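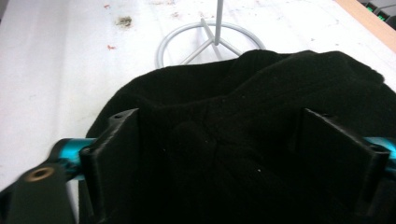
5 min read

I want to speak up for fleece, the plain kind, the kind you put on when you get home and take off when somebody important rings the bell. I have loved it for most of my adult life and I've never read a good word about it in the style pages. Wool gets essays. Linen gets whole books with cream-colored covers. Fleece gets a bin near the registers in October. And yet look at what it does when you bunch it up! Black cloth with that soft, matte nap rises into a round little hill, with shallow folds running off to one side and a dark pocket in the middle where the light gives up. There's a speck of white on it, probably lint, and of course there is, it's black and fuzzy. I find that kind of cloth beautiful, speck and all.

My conversion happened at Millside, in an apartment with two radiators and a landlord who believed in one of them. My neighbor across the landing, Rosário Guerreiro, had a black fleece throw from a company called Sidine that she'd bought for her sofa and ended up wearing like a cape from the first cold night until spring. She lent it to me for a weekend when I had the flu. I gave it back, reluctantly, and bought my own on Monday morning with my head still pounding.

I still have it. It has been through the wash more times than I could tell you, it has been a picnic blanket, a curtain, a pillow on a bus, and the thing I wrapped the good mixing bowls in when I moved. The nap has gone a bit flat down one edge where I always pull it up to my chin. Everywhere else it's as soft as it ever was.

People who dislike black fleece bring up the lint right away, and I'll grant them the lint. It picks up tissue, cat, dandelion fluff, crumbs, everything. My friend Eduardo Moreira keeps a roller by his front door and goes over himself like a man painting a fence. I used to do the same. Then one winter I stopped, and I was so much happier. A gray throw collects exactly as much fluff and keeps quiet about it. The black one tells you. I like a blanket that's frank with me, and a quick shake over the balcony takes care of the worst.

The more serious complaint is about the fibers. Most fleece is polyester, it sheds in the wash, and what it sheds goes down the drain. I don't have a clever reply to that and I don't trust anybody who does. What I do is wash mine a lot less than I used to, cold, on a gentle cycle with a full load, and I hang it up to dry. I also haven't bought a second one. If you're going to own something made of plastic you had better own it for a long time, and this is where I get cross with the bin by the registers, because the throws in there are sold as if they were paper napkins. A new pattern each winter, snowmen, then hearts, then pumpkins again! Get one. Get it in a color you won't be sick of.

And please stop folding it. I mean this. Fleece has no interest in a sharp crease. You can square up the corners and stack it in thirds, like they do in the Tirard showroom downtown, and in ten minutes it has slumped over with its mouth open. My aunt kept hers in a perfect rectangle on the arm of a chair and we were all afraid to touch it, which seems to me a terrible fate for a blanket. Grab it by the middle, let the rest hang, drop it on the end of the bed or in a basket. It makes its own shape, a mound, a roll, a kind of sleeping animal, and when you want it you can find it in the dark with one hand.

Custódio Rocha, who taught me to sew and has strong views about cloth, thinks I'm wasting my enthusiasm. He'd like me to save up for a proper wool blanket, and he's right that wool is lovely, it breathes, it lasts, it smells wonderful in the rain. I'd be thrilled to own one. I'd also be nervous about moths, coffee, the dog and my nephews. With the fleece I've never been nervous about anything. I have cried into it and eaten soup over it in the same evening.

It's cold tonight, the first proper cold we've had, and mine is over my knees while I type. There's a bit of orange thread stuck to it from something I was mending. I'll get it later.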